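Calel Hand Gripper: Set-up and Care
Section 3. Cleaning and checking the finger assembly

Revision 03/05/2024

Do this check after every 58 recordings, or sooner if the fingers feel slow or gritty. It takes about 3 minutes.

You will need:
Kerkcombe hex driver from the tool roll
Soft brush
Dry lint-free cloth

CAUTION: Switch off the gripper before you touch the linkage. The fingers can pinch.

1. Open the fingers fully and set the gripper on a clean bench with the screw heads facing up.

2. Brush lint out of the ribs and the triangular recesses. Fleece and knitwear shed the most. Do not use compressed air, as it pushes fibers into the pivots.

3. Check the four screws along the top edge. Each should be snug. If one turns freely, tighten it until it stops and then go no further. The plastic threads strip easily.

4. Wipe the blue parts with the dry cloth. Do not oil them.

5. Squeeze and release the trigger several times. Both fingers should close together and meet at the tips.

NOTE: Replace the finger pads after 1000 grasps. Order part 78 from Cerotmont.

6. Switch on and make a short test recording with a soft garment on a bed or table. Press down on one end of the fabric. The screw row should show along the bottom of the picture, with the fabric in view ahead of it.

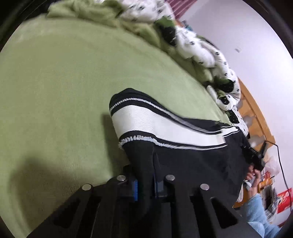
7. If the screw row is missing or tilted, loosen the camera clamp, straighten the camera and repeat step 6.

8. Enter the check in the service log and return the gripper to its Abou Jaoude case with the fingers open.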